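Household Waste and the Story of Packaging
Week 4: Who decided it was rubbish?
Cunbridge Evening Programme, Material Lives
Tutor: Aldana Farías

Before we start

Last week overran, for which the blame lies with the milk bottle. I had planned ten minutes on the milk bottle. We will come back to deposits and returns at the end of the course, when everyone has calmed down.

If you missed the session, borrow someone's notes. Mine are in a green folder and can't be read by anyone, including me after a week.

1. Rubbish is a decision

Mary in the back row asked in week 2 why we don't simply define waste as "things nobody wants". Try it at home. The rag-and-bone man wanted bones. The paper mill wanted rags. The pig wanted nearly everything, and was a good deal more reliable than the council. For most of the history of the household, what left by the back door had somewhere to go, and often somebody paid for it.

What changes, over a long stretch and very unevenly, is the number of things that arrive in the house already on their way out. A tin, a carton, a wrapper. Their working life is the journey home. We tend to treat the moment of throwing away as the interesting one, but most of the decisions were taken long before, by someone choosing how to sell biscuits.

Keep these two words apart in your essays:

Discard - the act of getting rid of something. It has a date and a person attached.
Waste - the category the thing ends up in. It has rules, lorries and arguments attached.

An object can be discarded and never become waste (the chair left on the pavement, gone by teatime). It can also become waste without anyone quite discarding it, as anyone who has cleared a loft will know.

2. The bin as a source

Historians came late to bins. Archaeologists were there first and remain a bit smug about it. A rubbish pit tells you what people ate, broke and were embarrassed by, and it does so without wishing to impress you. Account books wish to impress you. Diaries certainly do.

The trouble is that a bin is only ever a short stretch of time. The pit at Grerkach, which you have in the reader, was filled over several generations and can be read in layers. A modern kitchen or living room bin is emptied before it has a chance to say much.
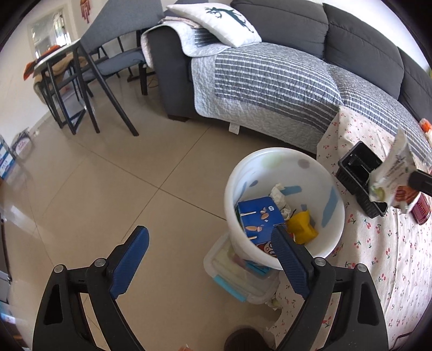
Fig. 1. Packaging in a household bin: a blue printed box.

Three problems to bear in mind when you use this sort of evidence:

Survival. Pottery lasts, cabbage doesn't. A reader of pits could be forgiven for thinking our ancestors lived on crockery.

Sorting. Once a household separates its rubbish, no single container holds the whole story. You are reading one chapter and guessing at the rest.

Manners. People tidy up when they know they are being studied. Stellan Midtbø's household survey (reader, section 4) found that families who agreed to keep a waste diary reported remarkably little cake.

3. What the packet is for

A packet has several jobs and they don't always get on. It keeps the contents in and the damp out. It lets a shop stack things. It carries the law's small print. And it does the talking that the grocer used to do, back when the grocer weighed your nuts and raisins out of a sack and told you about his knee.

Nermina Živković calls this last job "the silent counter", and her chapter on it is the essential reading this week. Her argument is that once goods are sold ready packed, the buyer can no longer see, smell or prod them, so the packet must stand in for the thing. Hence pictures of the contents on the outside. Hence also the imported packet, which may have to do its persuading in more than one language and doesn't always spell everything the way a dictionary would.

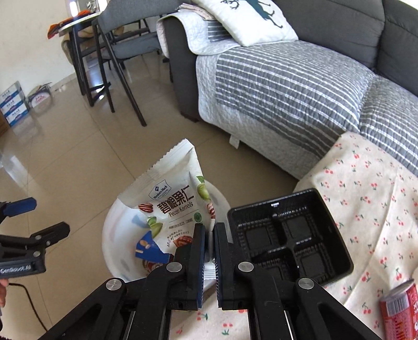 Marisol Cáceres objected to all this when we ran the session in May, saying that her grandmother had never trusted a grocer's scales in her life and thought the sealed packet was the best thing to happen to shopping: the weight was printed on it and you could complain to someone. Živković gives honest measure two paragraphs and then hurries back to advertising. Marisol's point deserves more room than that, and I'd be pleased to see it taken up in an essay.

The other side of the case is Ermanno Pagano's article on the Wostus biscuit works, where the move to sealed packets was made largely to stop breakages in transit. Customers were told it was for hygiene. Sales of broken biscuits, which had been cheap and much loved by children, stopped within the year. He is still cross about it, and the footnotes are worth reading for that alone.

4. For discussion

Can a thing be waste if its owner means to use it again one day? (Bring your own drawer of carrier bags.)

Who gains when a shop stops weighing and starts stacking? Who loses?

Živković says the packet "replaces a conversation". Was it a good conversation?

Is a recycling bin closer to a rubbish pit or to a rag merchant's cart?

Reading

Essential: Živković, "The Silent Counter", chapter 2 only. Chapter 3 is about string and can wait.
Essential: Midtbø survey, extracts in the reader.
Further: Pagano on Wostus. There is one library copy, and somebody has had it since week 1. You know who you are.
Further: the Gashi lectures on thrift, if you like that kind of thing. They are long.

Essay plans are due by 14 August 2026. One side of paper. Plans on the backs of envelopes were accepted last year in the spirit of the course and will not be accepted again.

Next week: string.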